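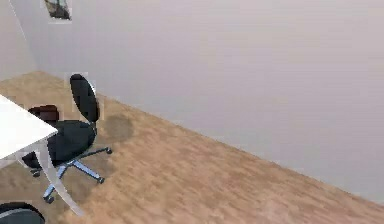

3. Building the platform and the simulated room

3.1 Workshop and materials

The mobile base was built between other people's projects in the shared workshop at Millby, on one bench and with hand tools. The drive plate was cut from plywood, and the two wheel motors were taken from a Norby floor cleaner that a member had given up. Total cost of the parts was 260 euros, without the laptop. We did not own a laser scanner, and we decided early that the base should find its way with a single color camera. This decision had consequences for almost every later step.

Reading time: 8 min

Print this page | E-mail this page

3.2 Why a simulated room was needed

The workshop is open to us two evenings a week, and the floor there is rarely free. Therefore most of the navigation runs were made in a rendered room. It is furnished like a common living space, with a desk, swivel chairs and a low sideboard, and small objects can be set on the floor as targets. The room was rendered with the Mident viewer, version 8, on the same laptop that later rode on the base. Figure 3 shows the sideboard from across the floor, with one small target standing in front of it.

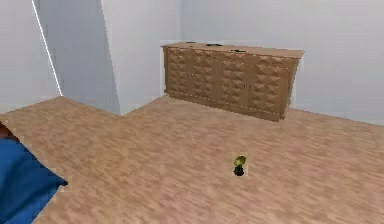
Figure 3. Simulated room with target object.

Raili Vainio, on reading a first draft of this section, objected that a base which learns to stop in front of a rendered object has learned very little about stopping in front of a real one, and that our plywood plate bends under the battery in a way the model does not know. She asked for the stopping distance to be measured on the real base before any claim is made. We accept the objection. The measurements were added in August and are given in Section 5, and the text below speaks only of the simulated runs.

3.3 Procedure

Each run began with the base at a random position and with a random heading. The controller, which we call Nkosi after the folder where it was first saved, received one picture at a time and gave back a speed for each wheel. A run ended when the base stopped near the target, touched furniture or a wall, or used up its time. We made nearly 4,000 runs in this manner. The start positions were drawn again for every run, but the furniture was not moved.

Chairs gave the most trouble. The legs of a star base are thin and low, and in many approaches the controller steered correctly around the seat and then touched a leg.

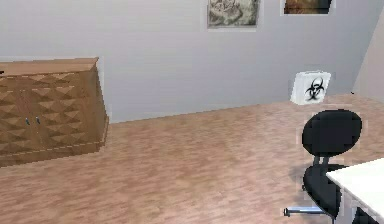

To reduce these contacts we made the safety zone of each chair a full circle, as wide as the base of the chair, and did not try to follow the single legs. The base then takes a longer way - sometimes much longer - but the controller became simpler and we could understand its mistakes. The same circle was kept for the workshop tests, where the stools have three legs and are moved by everybody. For the sideboard and the walls a straight margin was enough, and we did not change it during the work.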